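Wir suchen Leute, die mit uns Greifer vergleichen (Werkstudium, Teilzeit oder als Testperson)

Duda Robotik, Standort Cekwood
Veröffentlicht: 11. Juli 2025

Hallo! Ich bin Jairo Castaño und leite bei Duda die kleine Gruppe, die Greiferfinger, Kameras und Steuerungen gegeneinander antreten lässt. Klein heißt: Wir sind zu dritt, und das reicht vorne und hinten nicht mehr. Im Dezember soll der Vergleichsbericht für unseren Partner Trandmont fertig sein, und wenn ich mir den Versuchsplan so anschaue (534 Durchläufe, verteilt auf zwei Fingersätze und zwei Regler), dann brauche ich dringend Verstärkung am Messplatz.

Worum geht es genau? Um Zeug, das sich ungern greifen lässt. Dünne Folie vor allem, also Tüten, Beutel, alles, was knistert und nachgibt und beim nächsten Versuch schon wieder anders daliegt. Einen Holzwürfel kriegt fast jeder Greifer hoch. Bei einer durchsichtigen Tüte wird es spannend - die Kamera sieht die Kante schlecht, und der Finger muss trotzdem dahin, wo sie ist.

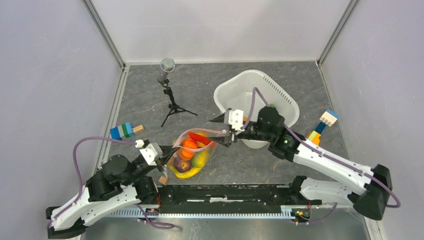 Zweiarmiger Messplatz, Aufgabe »Obstbeutel«: der rechte Greifer hält die Tüte oben.

Ein normaler Tag bei uns sieht ungefähr so aus: Du baust die Szene nach Vorlage auf, steuerst beide Arme durch die Aufgabe und schreibst danach auf, was passiert ist. Ist der Finger abgerutscht? Hat er zu viel Folie erwischt, oder den Beutel nur verschoben? Welcher Arm war zuerst dran? Dann alles zurück auf Anfang und noch einmal. 28 Durchläufe pro Schicht sind unser Ziel, an guten Tagen schaffen wir mehr, an Tagen mit Kabelproblemen deutlich weniger. Wer bei der zehnten Wiederholung noch neugierig ist, warum es diesmal anders lief, ist bei mir goldrichtig!

Dazu kommt Schrauben. Wir wechseln Finger, richten Handgelenkkameras aus, kalibrieren nach und verlegen Kabel so, dass sie beim Ausstrecken nicht spannen (ein ewiges Thema, ich könnte Abende damit füllen). Die Regelungssoftware heißt bei uns Cusgate, die kennst du noch nicht, und das macht überhaupt nichts. Die Einarbeitung übernehme ich selbst und nehme mir dafür die erste Woche Zeit.

Drei Arten mitzumachen

Werkstudentin oder Werkstudent: 12 Stunden pro Woche, gern Mechatronik, Informatik, Maschinenbau oder etwas Verwandtes. Du solltest ein bisschen Python lesen können und keine Scheu vor der Kommandozeile haben. Themen für Abschlussarbeiten habe ich mehr, als mir lieb ist, sprich mich einfach darauf an.

Teilzeit Versuchstechnik: ruhige Hände, sauberes Protokoll, gern mit Ausbildung in Elektronik oder Feinwerktechnik, aber ich schaue mir auch Quereinsteiger sehr gern an. Mein Kollege am Nachbarplatz war vorher Geigenbauer.

Testperson: Du kommst für einen einzelnen Termin, steuerst die Arme ohne jede Vorerfahrung und sagst uns hinterher, welche Steuerung sich besser angefühlt hat. Wir vergeben 64 Plätze. Mitmachen kann, wer volljährig ist und beide Hände frei bewegen kann. Brille ist völlig in Ordnung. Für den Termin gibt es eine Aufwandsentschädigung, die Höhe steht in der Einladung.

Noch ein Wort zum Vergleich selbst, weil ich danach oft gefragt werde. Gemessen wird immer paarweise: gleiche Gegenstände, gleicher Aufbau, nur ein Teil ist anders. Mal sind es die Finger, mal die Kamera, mal der Regler. Spitze Finger kommen gut unter eine Falte, bei glattem, rundem Obst bin ich mir noch nicht sicher, und genau dafür brauchen wir die vielen Durchläufe. Der Blick vom Handgelenk ist beim Zugreifen oft der ehrlichste, deshalb wirst du viel Zeit mit solchen Aufnahmen verbringen und sie nach unserem Schema bewerten.

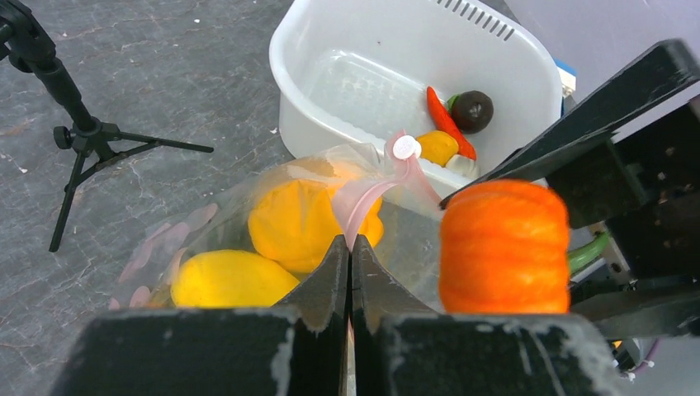 Muss ich schon einmal mit einem Roboterarm gearbeitet haben?
Für die Testtermine auf keinen Fall, da suchen wir ausdrücklich Leute ohne Erfahrung. Bei den beiden Stellen freue ich mich über Vorkenntnisse, setze sie aber nicht voraus.

Was du von uns bekommst: einen eigenen Schlüssel zum Labor, flexible Schichten (nur die Übergabe am Mittag ist fest), ordentliches Werkzeug und eine Gruppe, in der man auch sagen darf, dass der Versuchsplan Quatsch ist. Das ist schon zweimal vorgekommen, beide Male zu Recht, und wir haben ihn geändert.

Für die Stellen reichen mir ein Lebenslauf und ein paar Zeilen dazu, was du zuletzt gebaut, repariert oder kaputt gemacht hast. Ein langes Anschreiben brauche ich nicht. Wer nur als Testperson kommen möchte, schreibt bitte »Testtermin« in den Betreff und nennt zwei Tageszeiten, die gut passen. Alles geht über das Kontaktformular auf dieser Seite, ich lese selbst mit und antworte auch selbst - manchmal erst spätabends.

Viele Grüße aus dem Labor
Jairo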